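第4章 舞台灯光与音响的连接和设置

适用范围:本章写给第一次使用Plulden演出控制台的舞蹈团、剧场和学校。读本章以前,请先完成第3章的开箱检查。如果您的场地已经有Drelard调光柜,请直接从4.2开始。

4.1 安装以前的准备

1. 请选择舞台侧面或者观众席后方的位置放控制台。操作的人应该可以看见整个舞台。
2. 控制台和最近的音箱之间,请保持80厘米以上的距离。
3. 确认电源插座有接地。一个插座上不要同时接控制台和烟雾机。
4. 把总电源开关放在“关”的位置,然后才可以连接线。

注意:舞者上台和下台的通道上不可以放线。如果一定要经过通道,请使用线槽盖板,并且在盖板的两边贴荧光胶带。

4.2 连接调光柜

1. 把五芯信号线的公头插入控制台背面的“输出A”。
2. 把另一头插入调光柜的“信号入”。听到卡扣的声音,就是插好了。
3. 如果有第二个调光柜,请从第一个柜子的“信号出”接过去。不要从控制台用分叉线。
4. 在最后一个柜子上插终端电阻。没有终端电阻的时候,灯可能会闪。
5. 先打开调光柜,等待绿灯稳定,再打开控制台。

备注:老型号的Drelard柜子是三芯接口,需要转接线。转接线不在包装里面,请向经销商另外购买,订货编号是3,079。

4.3 建立第一个演出文件

1. 按“菜单”键,选择“新演出”。
2. 输入演出的名字。名字可以用中文,但是不可以用斜线和星号。
3. 选择场景数量。一个文件最多可以保存179个场景。多幕的舞剧,我们建议每一幕用一个文件。
4. 按“确认”,屏幕会回到主画面,左上角出现演出的名字。

每一个场景包括灯光亮度、颜色、淡入时间和淡出时间。音乐的播放点也可以放在场景里面,请看4.4。
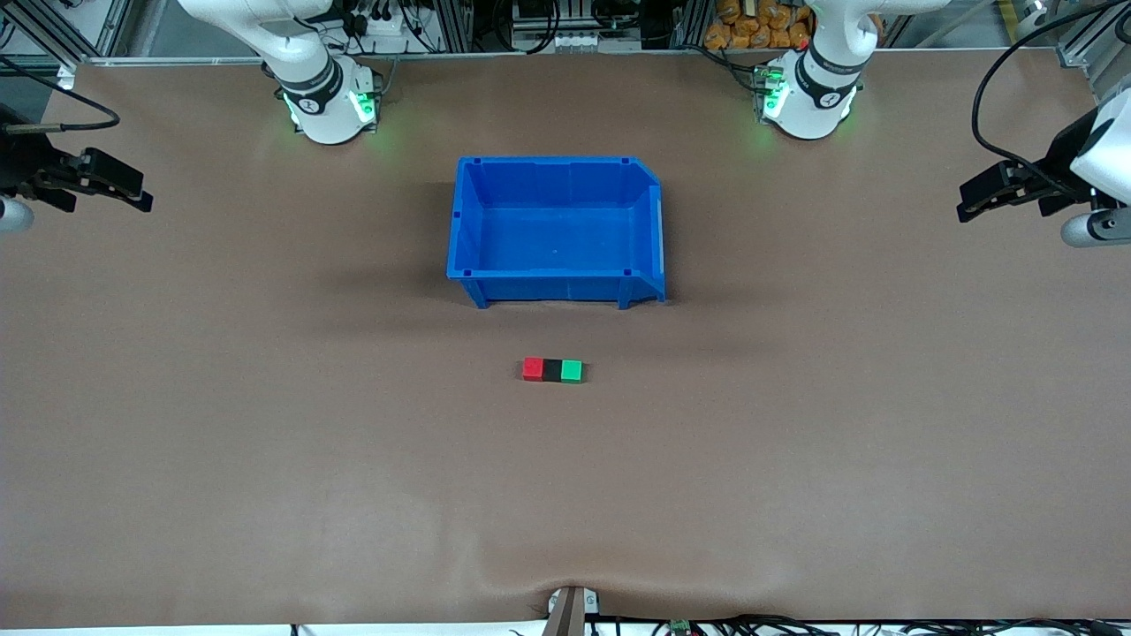 Lendon编辑组
技术文档编辑,Plulden舞台产品
2018年2月20日

4.4 让音乐和灯光同步

同步有两种方法:手动和时间码。排练的时候请用手动,因为编导经常要求停下来重新开始。正式演出可以用时间码,但是音乐文件在最后一次彩排以后不应该再修改。

手动方法:

1. 把音乐文件复制到U盘,插入控制台正面的接口。
2. 在场景画面按“音乐”,选择文件。
3. 播放音乐。听到需要换灯光的地方,按一下“标记”键。
4. 全部标记完成以后,按“保存标记”。
5. 演出时每到一个标记,屏幕下方的“下一个”会变成黄色,这时候由操作员按“执行”。

时间码方法:

1. 在“设置”里面打开“时间码”。
2. 选择每秒帧数。这个数字必须和音乐播放设备一样,不一样的话,灯光会越来越慢或者越来越快。
3. 回到场景画面,按住“标记”键三秒,标记后面会出现小钟的图标。
4. 从音乐开头播放一次,检查全部场景。

小心:使用时间码的时候,“执行”键仍然有作用。如果不小心按到,场景会提前。演出开始以前,请把键盘锁打开(同时按“菜单”和“返回”)。

4.5 调整谢幕的灯光

很多用户问我们,谢幕时返场的次数不一定,应该怎么做。我们建议这样设置:

1. 在文件的最后建立两个场景,一个叫“谢幕亮”,一个叫“谢幕暗”。
2. “谢幕亮”的淡入时间设为两秒,“谢幕暗”的淡出时间设为4秒。
3. 在“谢幕暗”里面选择“循环到上一个场景”。
4. 每按一次“执行”,灯光会在两个场景之间变换,直到您按“结束演出”。

备注:观众席的灯不要放在这两个场景里面,请用单独的推杆控制。

4.6 使用Tan无线遥控器(选购)

编导坐在观众席的时候,可以用遥控器叫出场景,但是不可以修改场景。

1. 在控制台上选择“设置”、“遥控器”、“配对”。
2. 在一分钟里面,按住遥控器的中间键,直到它震动两次。
3. 走到观众席最后一排试一次。如果反应很慢,请更换频道。

小心:演出中请把遥控器关闭,或者交给控制台的操作员保管。遥控器的信号和无线话筒有可能互相影响,请在观众进场以前一起测试。

4.7 常见问题

灯不亮,但是屏幕正常:请检查总推杆是不是在最下面,再检查信号线有没有插反“入”和“出”。

音乐有声音,标记不动:音乐文件的名字修改过。请改回原来的名字,或者重新选择文件。

打开文件时显示“版本太新”:文件是在新版本的控制台上保存的。请按照第7章更新软件,更新以前先把所有的演出文件备份到U盘。

关机时请先关控制台,再关调光柜。U盘要在屏幕显示“可以取出”以后才拔下来。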